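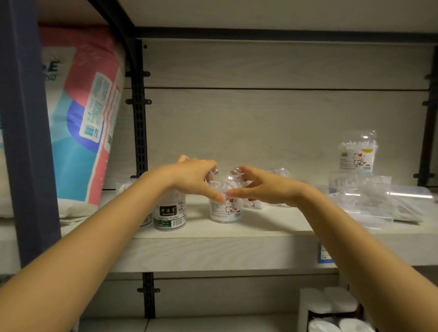
Notebook, January – Flillari shelf kit, evaluation notes

Second stretch with the Flillari kit. Continuing from the last entry, same loan unit, same firmware. Prutel wants a yes or no on the twelve-month lease before the end of the month, so I am writing down more than I normally would.

What we have from Flillari: the head camera, the compute box, the labeling software and a seat on their hosted training service. The arm and hand come later if we sign. The pitch is that you record people doing the shelf work with their own hands, send it up, and get back a policy that tidies and restocks on the arm. Price sheet says 1,000 clips are included in the base plan. Past that it is billed by the block.

Setup, 9:40. Calibration took two tries. The first failed on the wrist check, with no message beyond "retry". Went through on the second after I turned the exposure down one step. Write-up in the manual still has the old menu names (Capture > Session is now Record > New). Sent this to Flillari support along with the list from last time.

Task for this block is the floss shelf. Picked it on purpose. Clear plastic, white contents, pale back panel, several package shapes for what is more or less the same product. If the kit can segment this it can probably do the shampoo and the canned goods without much trouble. Split it into two tasks in the software:

Task A – round tubs and jars, two-handed, hands over the top
Task B – flat boxes, one per hand

Recorded 34 clips of A and stopped. The hand tracker is good as long as the fingers are apart. When both hands close over a lid it swaps left and right now and then, and the swap carries on until one hand leaves the view. Flagged those clips by hand. The software lets you correct a swap but only clip by clip, and there is no batch option that I could find. Nel is the other system we looked at in the fall and it does have this, so it is not an unreasonable thing to ask for.

Object masks for A: the tub with the label comes out fine from the front. Once the hands cover part of the label the mask shrinks to whatever bit of label is left and drops the clear part altogether. The jar with the dark green wrap holds its mask much better. I think the model is leaning on the printed label and paying very little attention to the container outline. Worth trying the same tub with the label turned to the back to see if it finds anything at all. TO DO.

Bags were hopeless. Glare on the film, no fixed shape. I left them out of the task definition and put them down as a separate question for Flillari.

11:15, changed over to B.

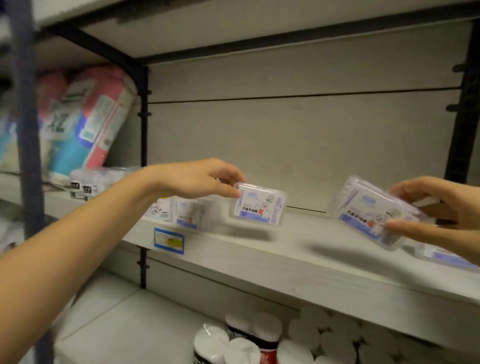

B went faster. The boxes have straight edges and a big printed label, and the kit found them with no hints from me. It also read the 50 on the labels as a count field and offered to fill in the product sheet with it, a feature I had not seen before. Not in the manual either. Left it switched on for now.

Two things to chase on B:

1. Motion blur. The preset called "retail" uses a slower shutter than I would like, and quick hands smear. Dropping the exposure helps the blur and then the dark uprights go to solid black. Try the "warehouse" preset next session under the same lights.

2. Identical boxes. With one in each hand the tracker gives both the same ID about one time in five. Support says the ID is per product and the instance number sits in another column. I looked and that column is empty in our export. Might be a setting, might be a bug in the Sornonance converter on our side. Check the raw file before complaining again.

Running total in the project is now 233 clips, A and B plus the trial ones from setup. Upload over the shop connection ran at a crawl. Took the drive back to the bench and sent it from there, 23 minutes.

Battery on the head unit lasted through both blocks with some left. The strap is comfortable. The cable comes out on the left and catches on the collar if you look down at the lower shelf, so I taped it. A right-angle plug would sort that out.

Where I stand on the lease: the recording side is usable today. The masks on clear packaging are not good enough yet, and that is a big share of what Prutel wants handled. I would ask for a three-month term with the arm included – their sales sheet only lists twelve, but the contact hinted at some room.

Next:
– tub with label turned away, 10 clips
– warehouse preset
– raw file check for instance numbers
– ask Flillari what a block costs after the base plan, since the sheet gives two different prices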